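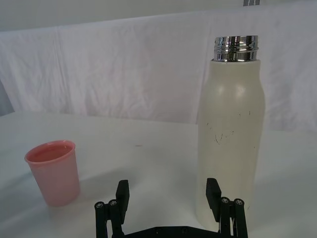

Skavelero opens Erkgate collection room, starts gathering tabletop examples for Toma

FOR IMMEDIATE RELEASE

ERKGATE, November 2024 — Skavelero today said its new collection room at Erkgate is up and running, with 2 robot arms recording everyday tabletop tasks for Toma, the company's learning system for picking, placing and handing over household objects. Cups, bottles, bowls, lids. Plain stuff, done many times over.

The room opened in October. First batch of examples is already with the training team, second one under way.

Each example is one short task from start to finish. An operator drives the arm by hand controls, the wrist camera records what the gripper sees, and the arm's joint positions are logged along with it. Target for the first release is 200 examples per task, across 50 tasks.

"We had a lot of clever people and not enough data," said Niall Forsyth, head of Skavelero. "So we rented a room, put up some tables and got going. Toma learns from people doing the job. It needs to see the job."

Setup is kept simple on purpose. White table, white cloth behind, a couple of objects to start with. A pink plastic cup next to a tall off-white bottle with no cap is a typical early layout: different heights, different widths, one tapered and one with shoulders and a metal neck. The bottle has scuffs on it. Stays in the set.

"New objects straight out of the box all look the same," said Apolline Pichon, who runs collection at Erkgate. "People's kitchens dont look like that. We want scratches, we want dents, we want the thing a bit too close to the other thing."

Between examples the operator moves the objects, sometimes by a little, sometimes to the other side of the table. Arm goes back to a start position with the fingers open. Then again. Missed grasps are kept and labeled as misses, and Toma trains on those seperately.

All recordings go through Skaveser, the company's in-house review tool. Reviewers check that the camera and joint logs line up, that the task label is right, and that the example has a clean start and end. Anything that fails goes back in the queue to be recorded again.

"Most of what I send back is labels," said Eilidh Crichton, review lead. "Somebody wrote cup and picked up the bottle. Easy fix, but you do not want that getting into training."

What's next: busier tables, more than one light setting, patterned cloths in place of the white. Objects that can be seen through, too, which have been hard for Toma so far. A two-arm task list is being written now.

Skavelero also plans to share a sample pack of 128 reviewed examples with university labs and partner companies. The pack will include wrist video, joint logs, task labels and the review notes from Skaveser. No charge for research use. Labs can ask for access now, packs go out once the final checks are done.

The company is hiring operators for Erkgate, day and evening shifts. No robotics background needed, training is paid and takes about 2 weeks. Steady hands and patience a plus — Dougal Buchanan is handling applications.

About Skavelero
Skavelero builds learning software for robot arms working in homes, kitchens and small workshops. Its products are Toma, a learning system for handling objects, and Skaveser, a tool for reviewing robot recordings.

Press contact: Ishbel Paterson, Skavelero press office
Jobs and shifts: Dougal Buchanan, Erkgate collection room
Sample pack requests: Eilidh Crichton, review team

###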